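1/ OK, small thread on the one table in my life that never gets properly cleared. I bought it at the Edholm closing sale as two separate tops, pushed them together, and I have been at war with the seam ever since.

42 likes 4 comments

2/ My system (I know, I know) is that the front half is for whatever I'm doing and the back half is for things waiting to go home. The back half has become a permanent address. Things get mail there.

3/ Current residents: the pale green towel, the paperwork in its plastic sleeve, the flat white box, the yellow foam piece and the little black puck-looking thing. They have outlasted a couple of houseplants.

4/ And then the toy bricks, which turned up one at a time. Green and red ended up side by side near the middle and the yellow-orange one is off on its own to the left, tipped over with its studs toward the side. I swear I put them in a row that morning!

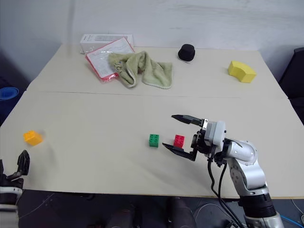 5/ The towel. I fold it in thirds, I walk away, I come back and it's a cabbage again. Liesbeth Cuypers (my sister-in-law, folds fitted sheets into perfect rectangles, terrifying woman) told me to roll it. I rolled it. Cabbage.

16 likes 1 share

6/ I've been told more than once to hang it up. There's a hook on the back of the door! But then I spill something on the table and have to go all the way to the door, and that's how coffee ends up in the seam.

7/ Speaking of the seam. If you have two tops pushed together, run a thin plastic card along the gap before you wipe, then wipe ALONG it, never across. Going across just pushes the crumbs down in there. Took me a whole year of living with this thing to figure that out.

8/ I did try tape over the gap for a while. Looked fine for maybe a week and then the edges went gray and sticky and I spent an evening with cooking oil and a rag getting it off. Don't do tape.

17 likes 2 comments

9/ The plastic sleeve is my favorite part of the mess, sorry. Paper with no sleeve on my table lasts until the first cup of tea. With a sleeve you can wipe it down and keep ignoring it for months. I got a pack from the Tratitz shop by the bus station and now everything goes in one: recipes, the bike warranty, a birthday card I forgot to send.

10/ The flat box has no excuse. I keep thinking I'll need it for a return. Return what? I could not tell you. It goes out with the recycling in December at the latest and you can all hold me to that.

11/ The foam piece stays. I like it, it's a nice curve and it's the brightest thing on that side of the room. Abelardo Sepúlveda asked if it was cheese.

42 likes 4 comments 1 share

12/ Later round of bricks: red is standing up with its studs on top, a bit right of the middle, orange-yellow is still by itself over on the left, and green is the one on the move. The towel, meanwhile, is now sprawled over half the paperwork. Its edge hangs so nicely when it isn't even trying.
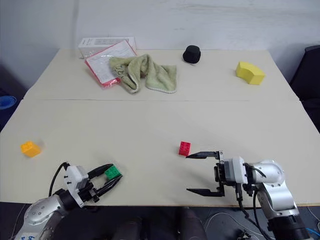

13/ Got asked this twice in replies so I'll put it up here.

How do you clean old toy bricks without ruining them?

Warm water, a squirt of dish soap and an old toothbrush for the studs and the hollow side. Keep the water below hot so the plastic doesn't warp, rinse them well, and leave them hollow side down on a cloth overnight so the water drains out. Skip the dishwasher.

14/ For storage I gave up on the fancy drawers. They go in an old McKinnon cookie tin, all colors together, lid on. Sorting by color was lovely for one afternoon and then real life happened.

15/ Next plan is a shelf over the back half so the residents can move upstairs. I've got my eye on a narrow one from Lusutari but the wall there is scuffed and blotchy and I kind of want to paint first, and if I paint I have to pull the table out, and if I pull the table out I have to see what's behind it.

16/ So, shelf in spring, maybe. If anyone has tips for painting over scuffs without doing the entire wall, please send them my way, and Liesbeth, the towel is not up for discussion.

17 comments 4 shares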